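Used Jirndale wagon, dealer wants me to decide by Sunday

mudflap_143
Been looking at a Jirndale at the Wieser lot in Skundton. One owner, new tires in March, drives great. They knocked 253 off and now they say that's it, plus a 149 doc fee. Is that normal?

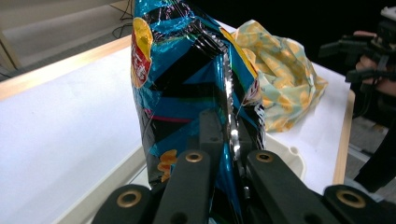 It has the bigger engine and the tow package, and I really do need to pull a small trailer. My wife likes the seats.

oldgreaser
Doc fee is junk. Tell them to drop it or you walk.

Emlyn Penry
Disagree, they almost never drop the fee. Push on the price — same money in your pocket. I got 1,000 off my Nenthorpe that way and paid the fee without a word.

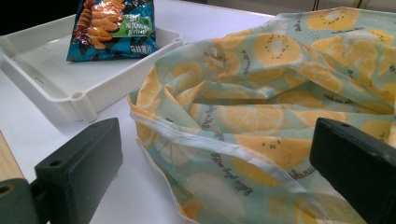
Also get under it with a flashlight. The rear brake lines on those rust right above the axle and the dealer won't bring it up.

oldgreaser
1,000 off because it was overpriced to begin with, Emlyn.

mudflap_143
OK you two. Went back last night and the brake lines look clean to me, but I'm no mechanic.

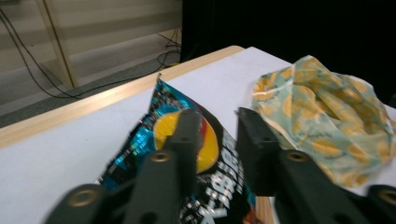
My other worry is the cargo area, we haul a lot on weekends. The floor back there has a plastic strip on the edge that's already lifting. I'd much prefer a light wood edge with a rounded corner like the one on that white table, and yes I know no car comes with that. Can the strip be glued or do I need a new one?

tess_in_gear
Glue it. Mine's held for years. And pay for an inspection before Sunday!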